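Module 4: Listed Companies in Regulated Growth Markets
Handout for Session 13
Course tutor: Milovan Stoyanova

Purpose of the session

Students will consider how small listed companies present a possible change in the law to investors, and how such statements should be read. The session follows on from the reading on disclosure and assumes familiarity with the terms "float", "dilution" and "forward-looking statement".

1. Exposure to a change in the rules

A company is said to be exposed to a rule change when its revenue, costs or access to finance would alter if the rule were adopted. Exposure may be direct, as with a licensed producer, or indirect, as with a supplier of packaging or equipment. Promotional articles commonly group both kinds together. Students should separate them before comparing any figures.
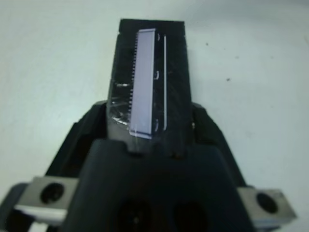
Slender component held against a black gripper finger.

2. Case outline: Trostness and Skataneck

Trostness is a direct producer with 107 employees and a single processing site. Skataneck supplies parts to producers in several sectors, and only a portion of its orders depends on the rule under discussion. In August both companies issued statements welcoming the proposed change. The share price of Trostness rose sharply and then fell back over the following weeks; that of Skataneck moved very little.

Questions of valuation should be kept apart from questions of timing. A proposal may be adopted late, in a weaker form, or not at all, and a company with limited cash may need to issue new shares in the meantime.
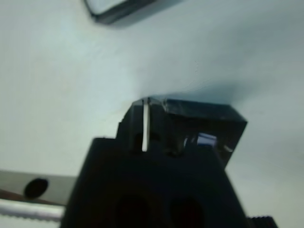
Dilution is the usual consequence. Where a company has 600 million shares in issue and sells a further 200 million, an existing holder's proportion of the whole falls by a quarter, whatever happens to the price. The Prendergast reading sets out the calculation in full, and students are expected to have worked through it beforehand.

3. Paid coverage

Articles that mention several companies in one paragraph are often paid for by one of them. The payment is normally disclosed in the closing notice, in small type. Zirance, the third company in the reading pack, appears in four such articles. Students should find the notice in each and record who paid, in what form, and whether the payer holds shares.

Preparation

Read sections 2 and 3 of the pack and bring a one-page note on Trostness. The seminar begins at 1030. Written notes may be handed in at the departmental office until noon on Saturday.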